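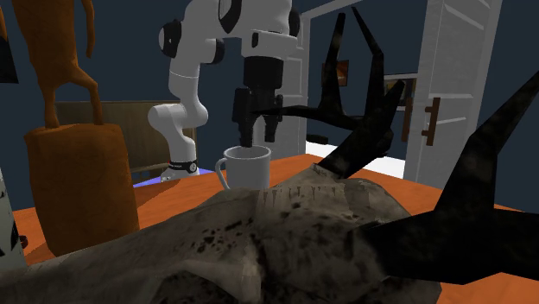

Resilience & Planning | Reviews

Review: The Fencombe Coastal Flood Planning Kit

Municipal planning offices along the coast are being asked to show how a new building will fare over its lifetime, often with no engineer on staff and very little money for outside advice. The Fencombe Coastal Flood Planning Kit is meant for those offices. It consists of a printed handbook, a set of permit review worksheets and a mapping program that runs on an ordinary desktop computer. The planning office of the Township of Bramell used the kit over a full permit cycle, and this review reports on that use.

The handbook runs to 100 pages and is the strongest part of the package. It explains the difference between a regulatory flood elevation and a projected one in language that an applicant can follow at the counter. The chapter on stormwater is especially useful. Many towns still size their drains from rainfall records that end decades ago, and the handbook sets out how to replace those figures with current estimates and how to record the change in a decision letter.

The worksheets are of uneven quality. There are 22 of them, covering new homes, additions, seawalls, septic systems, parking areas and small commercial buildings. The sheets for homes and additions were adopted by our staff with almost no changes. The septic sheet asks for groundwater readings that few applicants can supply, and it offers no alternative when the readings are missing. The commercial sheet repeats several questions under different headings, and applicants complained about this.

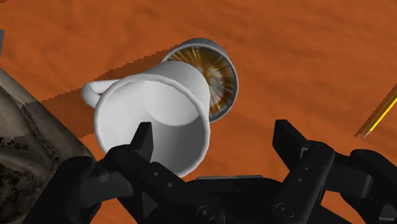

The mapping program allows the reviewer to place a parcel under several sea level scenarios and print the result for the file. Parcel boundaries must be loaded by the user. In Bramell this went smoothly. The neighboring Borough of Emora, which keeps its records in an older format, needed help from the county before anything would display. Once the data is in place, a parcel report takes 2 minutes to produce, and the printed maps are clear in black and white. That matters to offices that still send paper copies to their boards.

Two limits should be understood before purchase. The program treats shorelines as fixed, so it does not show erosion, and a bluff lot may appear safer than it is. It also leaves out rising groundwater, although the handbook discusses the subject at some length. Offices with barrier beaches or bluffs will need a separate study for those areas.

Support was satisfactory. Written questions were answered by Ernő Pintér of the Fencombe technical desk, and his replies were complete and courteous. A corrected septic worksheet has been promised for February. The license covers one office and may be shared with an appointed board, but a consultant working for the town must hold a separate copy. Smaller communities may find this condition a burden.

The kit is recommended for towns with low-lying, built-up shoreline and a steady volume of residential permits. Towns whose main concern is erosion should wait for a later edition or borrow the handbook alone. Staff should set aside 60 hours for training and data entry before the first application is reviewed with it.

Filed under: Sea Level Rise, Permits, Local Government
Posted January 10, 2025
22 shares | 3 comments

Comments

marshside_planner
We had the same trouble with the commercial sheet. Our office crossed out the duplicate questions and had counsel approve the shorter version.

D. Lakatos
Does the program accept survey elevations supplied by the applicant, or only the ones that come with it? Our county data is poor near the creek.

T. Orr, Emora
On the data format, the county has now converted our parcel files. Other boroughs with the older records should ask for the same conversion before they buy.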